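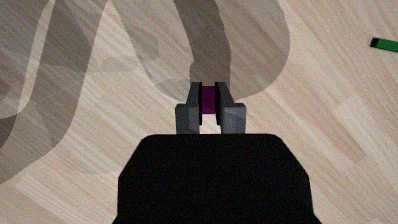 Minutes – Hendale Heavy Music Society, February 2020

Present: 7 members, so quorum met. Two apologies by email. Started late, heating was off in the back room.

1. Minutes of last meeting
Read, one fix (the merch table money was for the October gig, not the summer one). Passed.

2. Amato reissue
The band have said yes to us putting out the demo on tape. Signed note from all four, scanned and in the shared folder. They want the original running order kept, with the long track closing side B. Some talk about whether to add the live song from the rehearsal tape. Sound is rough, bass swallows everthing. Band not keen either. Left off.

Run of 200. Two people wanted fewer, pointing at the box of split 7-inches still under the stairs. Vote 5 to 2 for 200.

Shell color: smoke gray or solid black. Went with black, cheaper at the duplicator. Liner card to have lyrics this time, people complained last time.

Action: get final quote, check if price includes cases.
Action: ask band for lyrics typed out. Not photos of a notebook.

3. Spring all-dayer
Venue has confirmed the main room and the small bar. Load in from noon, curfew strict, they were firm on this after last year.

Bands confirmed: Gristar (headline), Flevness, Amato. Gristar want an hour set plus line check. Flevness asked to go on early, long drive home. Fine.

3 slots still open. Suggestions taken – mostly sludge, and a request from several of us for at least one thing that isn't slow. Agreed to try for a crust or grind band in the mid afternoon slot. Last year's run of four doom bands back to back sent half the crowd to the chip shop.

Backline: Gristar bringing own cabs, happy to share. Drum kit from the venue, breakables not included. Must go in the email to bands in bold, we say this every time.

Poster: two drafts shown. First one nobody could read the logos. Second one picked, with the door time made bigger. Printer needs it as a PDF.

Action: chase open slots before next meeting.
Action: email bands with times, parking, share kit info.

4. Money
Balance fine after hall rent. Door take from October gig covered the bands and fuel, with a bit over. Proposed putting 60 dollars toward a second DI box and new mic cables. Passed, no objections. Receipts to go in the tin, not in coat pockets.

Membership renewals slow. Reminder to go out with the newsletter.

5. Zine
Issue nearly there. Reviews in, Flevness album review is too long and needs cutting by half. Writer agreed, not happily. Interview with Gristar still not typed up, recording is over an hour and a lot of it is about amps. Keep the part on writing the second record and the part on losing their practice space.

Center pages: gig map or photos from the October show? No decision. Photos if we get good ones, otherwise the map.

Question raised on whether to score albums out of ten. Long discussion. No scores, same as before.

Action: type up interview.
Action: cut review, send round.

6. Listening night
Went well, will do again. Theme next time is second albums. One record each, one side only, bring it in a sleeve please. Turntable belt is slipping, replacement orderd.

7. Any other business
– Complaint from upstairs re volume after ten. Doors to stay shut, someone to check levels in the hallway.
– Lost property: one black hoodie, one set of earplugs, a cymbal felt.
– Request for vegetarian food at the all-dayer. Venue to be asked.
– Old flyers: want them scanned before the box gets any damper. Scanner available, need somebody with a free afternoon.

Next meeting same place, time to go out by email. Closed and chairs stacked.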